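Home | Guides | Glossary | Letters | Contact

How to Read a Parliamentary Resolution Without Losing an Afternoon

Sooner or later a parliament somewhere will pass a resolution about a country you care about, and a friend will send you a link with the word "WOW" on top. Most of these texts are long, most are non-binding, and nearly all of them begin with two pages of throat-clearing. With some practice you can get through one in the time it takes to drink a coffee.

I'll use a made-to-order headache for the purpose: the Zostska text on the fishing waters off Dankwa, adopted in October. It has 66 numbered clauses. I have read all of them, and my optician sends her regards.

Step 1. Find out what it can do

Before reading a word of the content, look at the title and the line underneath. "Resolution," "motion," "declaration" and "recommendation" sound equally stern, but they don't all carry the same weight. In many chambers a resolution on foreign affairs is an opinion with a letterhead. The Zostska one says "non-legislative" in small type, and that little word did not make it into a single headline I saw.

If you can't find any such label, go to the chamber's rules of procedure and search for the type of document. Yes, it's dull. Put the radio on.
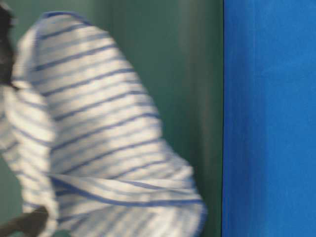

Step 2. Skip the "having regard to" section

You'll come back to it. This is the list of every earlier text the drafters wanted to be seen standing next to: treaties, charters, their own previous resolutions on the same subject. It tells you how long they have been cross. For now, scroll until the numbered clauses begin.

Step 3. Underline the verbs

Each clause starts with a verb, and the verbs have a pecking order. From mild to hot, it goes more or less like this:

- notes (we read the newspaper)
- regrets (we read it and sighed)
- is concerned, is deeply concerned (the adverb took a week to negotiate)
- calls on, urges (please)
- condemns (we are not going to be invited to the reception)
- demands (we still can't make you)

Go down the page marking only these. In the Dankwa text, there are long stretches of "notes" and then a sudden "condemns" in the middle, with no run-up at all. When that happens, you've usually found an amendment that somebody won on the floor.

Step 4. Check who each clause is talking to

A clause may be aimed at the foreign government, at the chamber's own government, at a commission, at a company, or at the universe in general. The ones aimed at home matter most, as those people might have to answer. Clause 3 of ours asks the Zostska trade ministry to report back on port fees. It is the least exciting sentence in the document and the only one with a deadline.

Step 5. Look up the vote

The total is a start. A text that passes by over 100 votes looks like a landslide until you see how many members abstained, or went to lunch. Look for three things: the final count, the roll call by party, and any separate votes on single clauses. Separate votes are where the grudges are kept.

Many chambers publish this as a spreadsheet the next day. Some publish it as a scanned PDF, slightly crooked – for reasons of tradition, I assume.

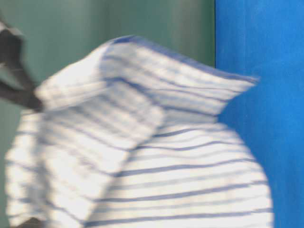 White cloth with blue stripes.

Step 6. Read the reply

The country on the receiving end will nearly always respond, and the reply deserves the same treatment. Find out who issued it. A foreign ministry spokesman, a joint sitting of both houses and an angry post from a deputy minister are very different animals. Then run the verb test again.

Dankwa's answer came from the speaker of its lower house, in the capital, Silluvov. It "rejected" the text, "deplored" the timing and promised to "reconsider" its membership in a joint committee. "Reconsider" is the word to watch. It has no date attached, and you can reconsider something for years while still turning up for the buffet.

Step 7. Write yourself a short note

Keep it to a few lines: what kind of text, strongest verb, who has to do something, how the vote went, what the other side said. I file mine in a folder called Jokolance, after a password I can no longer use for anything else.

If you still have the energy, go back now and read the "having regard to" section. In the Zostska text it cites the chamber's own earlier resolution on the same waters, which called for the same report on port fees.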